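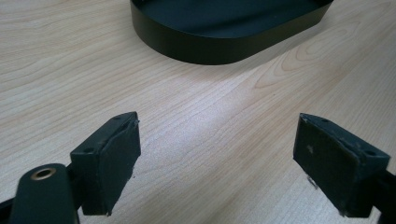 Tablett

Ein Tablett (Plural: Tabletts, in Österreich auch Tablette, mit den bekannten Missverständnissen in der Apotheke) ist eine flache, tragbare Platte mit erhöhtem Rand. Es dient dem Transport von Geschirr, Speisen und Getränken und in der übrigen Zeit, also fast immer, als Ablage für Schlüssel, Post und Kleingeld.

Wortherkunft

Das Wort ist eine Entlehnung des französischen tablette, einer Verkleinerungsform von table. Wörtlich handelt es sich demnach um ein Tischchen, das man auf einen Tisch stellt. Die Sprachgemeinschaft hat daran bisher keinen Anstoß genommen. Das ältere Servierbrett beschreibt den Gegenstand genauer und wird vermutlich deshalb kaum noch verwendet.

Formen

Verbreitet sind rechteckige, runde und ovale Tabletts. Das rechteckige lässt sich gut stapeln und stößt mit seinen Ecken zuverlässig gegen Türrahmen. Das runde gehört in die Gastronomie, wo es auf einer Hand getragen wird. Das ovale Tablett mit abgerundeten Enden nimmt eine Mittelstellung ein: Es passt in keine Schublade ganz und auf jede Anrichte einigermaßen. Kleine ovale Ausführungen kommen ohne Griffe aus und werden am Rand gefasst.

Der Rand soll verhindern, dass Gläser herunterrutschen. Ein niedriger, senkrechter Rand gilt als elegant und hält verschütteten Kaffee bis zu einer gewissen Menge zurück, über die man sich meist erst auf dem Teppich Klarheit verschafft. Beim Serienmodell Torna misst der Rand 8 Millimeter, beim größeren Tanberg ist er doppelt so hoch, was dem Stück in Einrichtungsforen den Vorwurf eintrug, eine Auflaufform zu sein.

Material und Oberfläche

Tabletts werden aus Holz, Metall, Kunststoff, Melamin und Keramik gefertigt. Dunkle, matte Oberflächen sind im Wohnbereich seit Jahren beliebt, vor allem auf hellen Tischplatten, wo sie den gewünschten Kontrast liefern. Der Farbton liegt je nach Licht zwischen Schwarz und einem sehr dunklen Grün, im Katalog heißt er in beiden Fällen Anthrazit. Matte Flächen spiegeln wenig. Staub, Krümel und Fingerabdrücke zeigen sie dafür mit großer Gewissenhaftigkeit.

Auf geölten oder unbehandelten Tischen sollte die Unterseite glatt oder mit Filz beklebt sein. Ein Sandkorn unter einem schweren Tablett hinterlässt Kratzer, die sich auch bei lebhafter Maserung nicht als Maserung ausgeben lassen.

Gebrauch

Das Gewicht gehört in die Mitte, hohe Gefäße ebenfalls. Beim Abräumen gilt die umgekehrte Reihenfolge wie beim Auftragen, jedenfalls in der Theorie; in der Praxis wird alles auf einmal genommen. Der Hersteller Lodhi gibt für sein Modell Lemley eine Traglast von 2 Kilogramm an und empfiehlt, es mit beiden Händen zu tragen. Die Frage, womit man dann die Tür öffnet, behandelt die Anleitung nicht.

Pflege

Lackierte und beschichtete Tabletts werden feucht abgewischt und sofort getrocknet. Holz gehört nicht in die Spülmaschine, auch nicht ausnahmsweise am Donnerstag, wenn Gäste da waren. Scheuermittel erzeugen auf matten Flächen glänzende Stellen, die sich nicht wieder mattieren lassen.

Siehe auch: Servierwagen, Untersetzer, Platzset, Anrichte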